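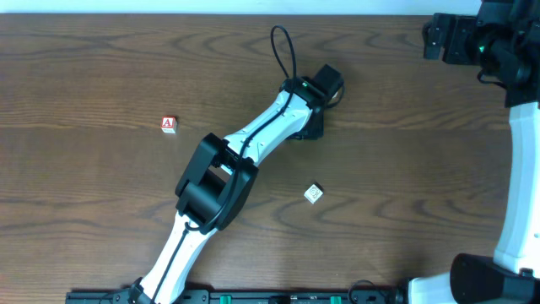 The white A on red on the wooden table at Gavstead.

Wanted: block sorters for June (paid, part time, no experience needed)

Hi everyone! I run Brirnska, a small toy library, and I'm looking for 7 people to help me get our alphabet blocks back into proper sets before the summer loans start. If you like puzzles, podcasts and sitting at a table with a cup of coffee (lid on, please, I love that wood grain), keep reading.

So, the backstory. Over the winter we took in a huge donation from a preschool over in Irkach that was closing its doors, and it came to almost 2000 loose wooden blocks in grocery bags. Letters, numbers, animals, you name it, all mixed together. I was thrilled! Then I tipped the first bag out and saw that they come from a whole bunch of different sets, and the reds don't match, and some of the letters are a tiny bit thicker than others, and I've been picking away at it in the evenings ever since. I've gotten through 909 of them. I need help.

What you'd be doing

You'll take a tray of blocks and sort them by set first, then by letter. Compare the faces, the color of the background and the shape of the letter. The Q is usually the easiest way to tell one set from another, and the I is hopeless, so leave the I's for the end. Once a set looks complete you wipe each block down, fill in a card and put the whole lot in a cotton bag. Incomplete sets go on the shelf by the window with a note saying what's missing.

There's a bit of light sanding too, for corners that have gone rough. I'll show you how. Chewed blocks go in my bucket – don't try to save them, I have a soft spot and will do it myself.

When and where

The back room at Gavstead, second door past the bike racks. Shifts are three hours, either 9:30 in the morning or 1:00 in the afternoon, and you can pick up as many or as few as you like through June as long as you can manage at least two a week. It's all on the ground floor and there's a ramp at the side entrance. The chairs are okay, but bring a cushion if your back is fussy like mine.

Pay is 18 dollars an hour, paid at the end of the month. Parking is free in the Pretorius lot across the street after you pick up a pass from me.

Who I'm looking for

Anyone 16 or older who can tell a slightly orange red from a plain red and doesn't mind doing the same thing for a while. You'll be sitting for most of it, though you can stand if you'd prefer, the table's a decent height for that. Good light matters more than good eyes, and I have extra lamps. Friends are welcome to apply together!

If you speak something besides English, please mention it. I've found a few letters with accents on them and I'd love to know which alphabet I'm missing.

How to apply

Leave a note with Gebhard Auer at the Brirnska desk with your name, your phone number and which shifts suit you. No resume needed. Gebhard will call you back to set up a short trial hour (also paid) so you can see if it's your kind of thing.

Oh, and if you happen to have a stray W at home, bring it along. I'm short on W's in every single set so far.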